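Study Room Desks, Ronuswood Library
Gallery page, updated 2023-05-20

The upstairs study room at Ronuswood has been refitted over the past few months. The old shared tables went to the hall at Rerby and individual desks have come in. Most of them have a drawer unit attached on one side, which people had been asking for. The notes on this page cover the furniture, where it came from and how the drawers are meant to be used. Filipa Teixeira chose the furniture and Hermine Lehner wrote the notes.

The desks

White, with a plain top. We looked at timber finishes as well, but the white ones could be had straight away and the timber ones had a wait until after the May exams. They were bought second-hand from Heydari, an office clearance yard, and came in two loads. Each desk is 1652 mm long, slightly more than we had allowed for on the first plan, so the row had to be shifted toward the window end.

The drawer units

Also white, and 465 mm wide. They hold a pad of A4 paper lying flat with room left over for a pencil case. The runners on several were stiff when they arrived. Filipa took them out, cleaned the tracks and put them back, and they have run well enough since.

The handles

Black. The original handles were a mixed lot and a few were missing, so a full set was ordered from Flurlow. The old screw holes did not line up with the new ones. They were filled and sanded on a Sunday morning when the building was closed, and you have to look closely to find them now.

The chairs

Upholstered seat and back on thin metal legs. They are light enough to lift with one hand – please lift them, as dragging marks the floor. Felt pads are in the tin at the front desk if you find a leg without one.

The lamps

Small, one to a desk where there is a power point within reach. They are to be switched off at the base when you leave. The bulbs are an ordinary screw fitting.

The room in use

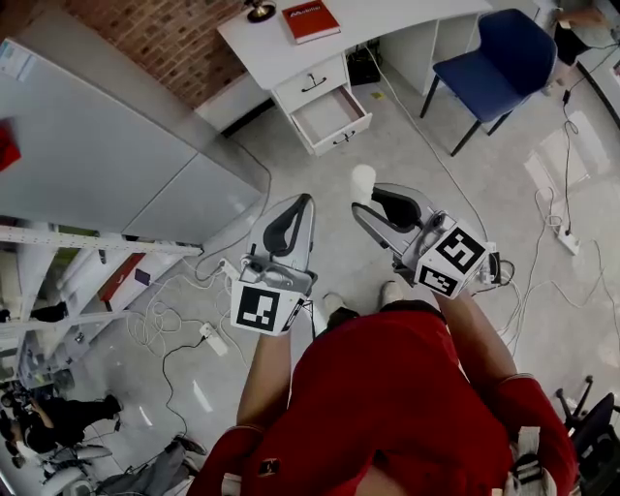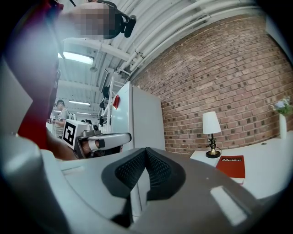 Drawers are shared and are not kept for anyone overnight. We tried name cards in the first fortnight and the result was a row of full drawers with no one sitting at them, so the cards were withdrawn. When you finish, take everything out and have a look at the back, where pens and loose paper collect. The lower drawer pulled out in the first photo, with nothing in it, is how we would like to find all of them at closing, except pushed back in. A drawer left open at that height is easy to walk into. Books can stay on the desktop if you are coming back the same day.

Bags go on the floor under the desk, beside the drawer unit, so that the aisle stays clear. The aisle is 900 mm at its narrowest and a trolley has to get through it each evening.

Costs

The handles, felt pads and filler came to $1,712 together with the delivery of both loads. The desks themselves were paid for out of last year's furniture allowance and do not appear in that figure.

Still to do

Two drawer units need a new back panel. The brick wall will be left as it is – it was suggested that it be painted, but the paint would have to be redone every few years and most people who answered the slip at the front desk preferred the brick. A second row of coat hooks will go up near the door once the right length of rail has been found.

If a drawer sticks, leave a note with the desk number at the front desk and Filipa will look at it on her next shift.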